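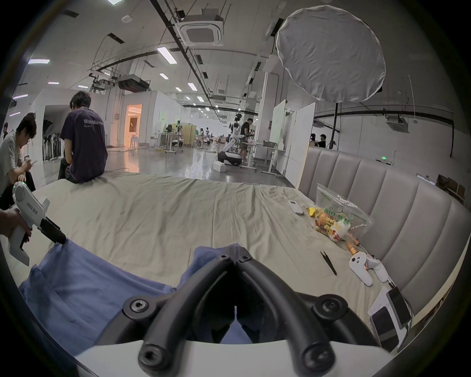
Skosar wrote back overnight that the grasp detector is fine and I should quit blaming it, the labels are what's off, and would I please look at the gripper width channel before opening another ticket against his model.

22 March 2026, bench notes, cloth folding

So I looked at the width channel. He may be half right, which is annoying, but I don't think half right gets us a working policy.

Background for whoever reads this after me. The two-hand cloth set has 162 episodes in it. Both grippers log jaw width, pose and a wrist view. The segmenter (Jistden, our fork, the December branch) cuts each episode into reach, pinch, lift, carry, release using nothing but width and pose. The policy then trains on those cuts. Everyone has been treating the cuts as ground truth. I never signed up for that.

What I did this morning: pulled the 97 episodes the segmenter marks as clean and plotted width against time for left and right, one pair per page. Paged through them by eye. Slow, and my eyes hurt, but I trust it more than the summary score.

What I saw:

The pinch start is called when width drops below a fixed threshold. On thick cloth that's OK. On thin cloth the jaws are almost fully shut before there is any real contact, so the label comes early, while the tips are still on the way down. The policy learns to close in the air above the fabric. Which is precisely the failure we filed against the detector. Point to Skosar.

But the release label is also bad and that one isn't explained by width at all. Release is called on the first opening after a carry. People adjust their grip. They open a hair, shift, close again. The segmenter calls that a release, then a new reach, then a new pinch, all inside a few frames. 54 of the 97 "clean" episodes have at least one of these. If more than half of your clean set has the fault in it, I'd like to know what the word clean is doing there.

The check that is supposed to catch this compares the number of pinches to the number of releases. They match, of course they match, every fake release comes with a fake pinch. The check can't fail. I'm leaving that in capital letters on the board.

Tried three things before lunch.

1. Raised the pinch threshold. Thin cloth gets worse, thick cloth no change. Dropped it.

2. Used the closing speed instead of the width itself. Pinch is called where the jaw stops moving, wherever that is. Better on most of the pages I had already looked at, which proves very little, since I picked the smoothing window while looking at the same pages. Need to rerun on episodes I haven't seen.

3. Minimum hold time on release. Kills the fake ones. Also kills a few real ones, the quick drop-and-regrab at a corner that we want the policy to learn. Not happy with this. A timer is a guess with units on it.

Left and right clocks. Went down this hole for an hour. If the two streams drift, a two-hand lift looks like one hand going first, and the planner would happily learn that order as if it mattered. I lined up the tracks on the shared start tap. No drift that I can find at the start. There is no end tap in the protocol so I can't say anything about the end. Asked for one to be added. Cheap to do, should have been there.

Cisneros keeps coming up as the answer. It's a learned segmenter, it takes the wrist view as well as width, and the demo is very nice. My trouble with it: it was tuned on rigid parts, and the numbers being passed around the group chat are for rigid parts. A block is held or it isn't. With a sheet or a towel you can pinch one layer when you wanted two, and the jaw width barely tells the difference. I'm willing to run it on our data. I'm not willing to swap it in because the demo is nice.

Ran it on a handful this afternoon with default settings. It finds the real contacts a bit later than my closing speed version does. Later may well be correct. I have nothing to compare against, so I can't call it, and neither can anyone else until there are hand labels.

Training side. The policy loss flattens by step 4000 with the old labels and also with the new ones, and the two curves sit nearly on top of each other. I've seen this read as "labels don't matter". I read it as the loss being blind to timing. Mean action error over a whole episode hardly notices a pinch that comes a few frames early — the cloth on the bed notices. Please stop pasting the loss curve into status mail as evidence of anything.

Reply sent to Skosar: agree on pinch, disagree that it clears the detector. The detector was evaluated on the same early labels, so its good score is a score for agreeing with the mistake. Both need redoing after relabel. Ticket stays open, retitled.

Still to do

Hand label a small set, pinch and release only, two people separately, no peeking at segmenter output. Compare the people to each other before comparing either to the software.

Rerun closing speed on unseen episodes. Freeze the window first and write the value down here.

Replace the pinch/release count check with something that is able to fail.

Cisneros on the same hand labeled set, default settings and then tuned, both reported.

Baltham export writes width in millimeters for one side and as a fraction of full travel for the other. The loader converts it, but the plot tool doesn't, so the first ten pages I printed are junk. Marked them with a red X. Don't use them — they're in the tray under the good ones.

Old label files moved to labels_old, nothing deleted. Segmenter config saved next to the plots.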